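**Toy wash - June 2019**

The playroom toys are due their wash again. Mirela Queiroz has set up the red tray beside the sink in the back kitchen, and it will stay out until the last box is done. We did 2 boxes in February and there are 7 left.

Please check soft toys before they go anywhere near water. If the label has gone, sponge the toy by hand and leave it on the rack overnight. Look for hanging loops too, like the white cord on the bunny.

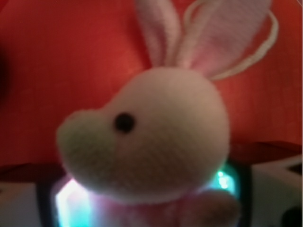
Balls with a dimpled surface need a soft brush as well as the sponge - the dirt sits in the hollows. Rope toys take longest to dry, so start with those if you are in before 11. Yellow cloths are for wiping down only. Please don't use them on the floor.

Put anything with a split seam in the mending bag for Poonam Mathur. She would also like some pale pink thread if anyone has a reel at home.
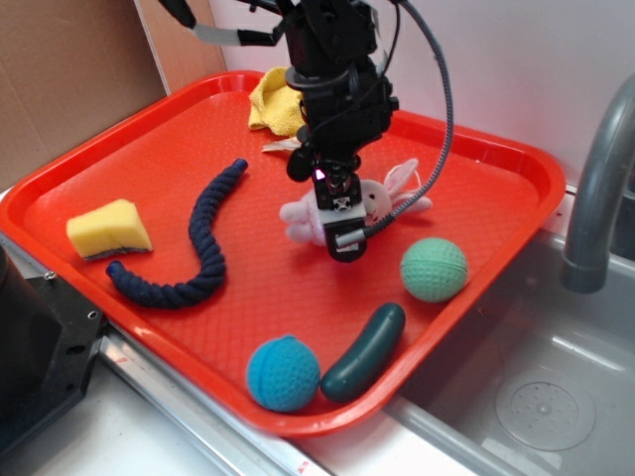 *In the tray: the bunny, the navy rope toy, two balls, a sponge and a yellow cloth.*

Pankaj Yadav has the rota. Tuesday mornings still need one more pair of hands.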